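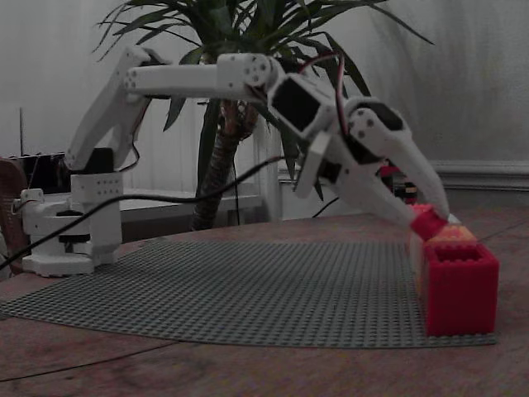 Printed arm with the beak gripper, over the red bricks on the grey baseplate.

Printed arm, two-finger gripper – worth swapping?

tinsnips70
Second evening with the Closow fingers on my printed arm. The Hakura pair they replace had flat pads and dropped bricks whenever the wrist was tilted. The seller says the beak shape "grips anything". I have my doubts. Has anyone run these for more than a few goes?

marrowfat
I have. 146 picks before I got bored. Fine if you come down dead straight, useless if you're a few millimetres out. A pointed tip gives you hardly any contact on a studded top.

tinsnips70
That's my worry. Did you log the misses or is that from memory?

marrowfat
Memory. I wasn't writing a paper.

oldgannet
Then it's worth very little, sorry. I did 1000 on the Pristex controller with the same fingers and the misses came from slop in the elbow. Tighten that first. People blame the gripper as it's the bit they can see.

marrowfat
Same bricks? Same baseplate? Slop doesn't explain a brick twisting round once it's been picked up. Mine did that with the elbow locked.

oldgannet
Foam blocks, so no, not the same.

marrowfat
Well then.

kettle_lead
Before you buy anything else, look at your wires. Red and black looped over the wrist like that will tug when it turns. I lost a week to it, blaming a Sasaki servo that was fine.

tinsnips70
Could be, there isn't much slack at full reach. I'll re-route them, do the elbow screws and run 70 picks with each set of fingers, written down this time. Still not paying for the rubber tips.

oldgannet
Change one thing at a time or you'll learn nothing. Wires first.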